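Grornow Hardwax Oil 777, satin, 750 ml can
Reviewed on a light wood tabletop and two shelves

Grornow sells the 777 as a two-coat finish for indoor furniture. It is a blend of plant oils and hard wax with a low solvent content, and it replaces the older matte product that many small shops used on light woods. I bought one can at retail price and used most of it.

Surface preparation was the same on every piece. I sanded to 120, then 180, vacuumed, and wiped with a damp cloth to raise the grain. A final pass at 220 removed the fuzz. Going finer than 220 closes the surface too much, and the oil then sits on top and smears. The can does not mention this. The data sheet does, on its second page.

Application is by pad or short-nap roller. The Hosus white pad worked better than the roller, which left small bubbles near the edges. Spread the oil thin, wait 15 minutes, then buff off everything that has not soaked in. The first coat took 31 grams on the larger shelf and the second took 23. Those are low numbers for a hardwax oil, and they make the price per square foot easier to accept.
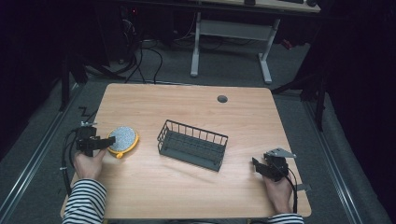
How long should the first coat dry before the second goes on?
Overnight at normal room temperature, and a full day if the room is humid. The label gives eight hours, but at eight hours my test shelf still dragged under the pad.

Color shift is moderate. On maple, the finish adds a slight yellow cast in the first week and then holds steady. On oak it is close to what you see when the bare wood is wiped with water. Buyers who want a raw look should try the Jandine Clear instead - it contains a little white pigment that cancels the yellow, though it costs more and is harder to spread evenly.

Sheen is where the 777 does well. Satin from this line reads lower than satin from most polyurethanes, and it stays even across the board if the buffing is thorough. Under a strong overhead light

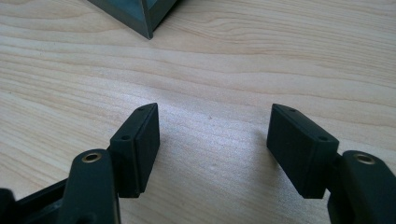 the surface still throws back some glare at low angles, so anyone after a dead flat result should order the matte version.

Water resistance was good after two weeks of cure. A wet glass left for four hours made no ring. Coffee wiped off after one hour. Red wine left a faint mark at the same interval, and a light rub with fresh oil removed it. Heat is the weak point: a mug straight from the kettle left a dull circle on day ten.

Repairs are simple. Scuff the spot with a gray pad, apply a few drops, buff, and wait a day. The Khaemba maintenance soap is compatible and does not strip the wax, but ordinary dish soap will dull the sheen over time.

Storage needs care. The lid does not reseal well once the rim has oil on it, and a skin formed in my can within a month. Decant into a smaller jar. Lay used rags flat outdoors to dry, as with any drying oil - a crumpled pile can ignite.

Rating: 4 out of 5. One point off for the lid and the optimistic drying time.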